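Let the Clumsy People Teach the Robots

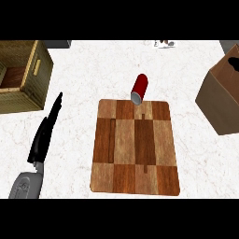 A simulated kitchen counter, with the gripper at lower left and the red can at the far edge of the cutting board.

I spent most of May learning to drive a robot arm, and I was bad at it. I want to argue that this made me useful, which I realize is a convenient thing for a bad driver to argue, but hear me out.

The setup at Ortuño is simple enough. You sit in front of a screen, you hold a controller, and the gripper on the screen does what your hand does (more or less, and a little later than you'd like). The kitchen is simulated, so you can drop things all day and never sweep up. Every run where you get the object where it's supposed to go gets saved, and the saved runs are what the robot learns from. Julián Escobar, who trained me, can move a can from a counter into a crate so smoothly that it looks like he's pouring it. I could not. I came in too low, I backed off, I rotated my wrist the wrong way and then rotated it back, and once I chased a can the whole length of the counter like a dog after a tennis ball.

So for my first 100 runs, 9 were kept. Nine! The rest went in a folder I'd rather not think about, and that folder is what this essay is about.

The usual rule is that you keep the clean ones. I understand why. If you show a learner a lot of dithering, it will learn to dither, and there's a perfectly good engineering reason to want your teacher to move like Julián. But think about what a clean run contains. The hand goes straight to the can and closes on it. The can is never bumped. Nothing in that recording tells the robot what to do when the can has rolled up against something, or when one finger has landed on top of the lid and the other is out in the air. Julián doesn't get into those messes, so he never has to show how to get out of them.

I got into all of them. And after a couple of weeks I got pretty good at getting out! I learned to back straight up before turning. I learned that a can lying on its side wants to be pinched across the body and will punish you for going after the end. I learned to stop and let go, which sounds like nothing and took me forever. Those are skills, and I had them precisely where the robot needed them, in the thirty seconds after something went wrong.

I made this pitch to Visitación Herrero, who decides what gets kept. She was more patient about it than I deserved. Her objection was a good one: a run with a mistake and a recovery in it teaches the recovery, sure, but it also teaches the mistake, and the robot has no idea which part you were proud of. I don't have a great answer. What I'd like is for somebody to cut the runs, so that the fumble gets tossed and the rescue stays, or else to start people off in the mess on purpose. Put the gripper in a bad spot, lay the can down somewhere annoying, and say go. She said they'd tried a little of that on the Fendska project and that it was slow work to label. Fine, it's slow. So was I.

There's another thing that bugs me, and it's about who gets to be a teacher. If only the smooth runs count, you end up with a small group of very smooth people, and the robot picks up their habits along with their skill. Julián always comes at things from the left. Always. I asked him why and he had no idea he did it. Give the controller to 8 people who've never touched one and you'll see 8 ways of approaching a can, including a few that are terrible and one or two that would never have occurred to him.

My grandmother taught me to cook by letting me ruin things next to her, and most of what I kept from it was how she fixed them. The sauce that split, the rice that caught on the bottom. I couldn't tell you much about the dinners that went fine.

I'm back at the controller next week. Visitación has agreed to look through my reject folder with me before anything gets deleted, and I've already picked out the run I want to show her first.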